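The Washing-Up

Garba Anozie had been promised a machine that did the dishes, and what he had been sent was a login.

"It's all in there," said the woman from Hedolus on the phone. "The arms, the hands, the table. You can watch it practise."

"I've got a sink full of plates in an actual kitchen."

"The kitchen model comes later. Trular learns in the simulator first."

He ran a café with 20 seats and a dishwasher that leaked. His nephew had talked him into the trial, and his nephew was now in Loltden and not answering messages. So Garba sat on a flour bin at half past nine at night, propped the tablet against the till and pressed play.
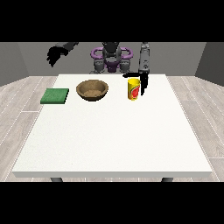
Still: Hedolus / Trular simulator

A sponge, a bowl and a yellow cup with a bit of fruit on it. He looked for the water. He looked for a tap, or a plate with egg on it. One arm had its gripper down beside the cup and the other held its hand up in the air, like a man waiting to be served.

"Which attempt is this?" he asked.

"Number 3583," she said, and sounded pleased.

Garba looked at the sponge. It was as flat and green as a bathroom tile.

"Does it pick that up?"

"Sponges are harder. They squash."

"They do," he said. "I've noticed that."

She told him about Mugo, the version after this one, which would cope with soft things. He asked when. January, she thought, if the testing went well – though she had said January to him last year as well, and he had written it on the wall by the fridge.

He thanked her, put the tablet in the drawer with the spare fuses, and ran the hot tap until it steamed. There were almost two racks of cups. He started with the ones that had lipstick on.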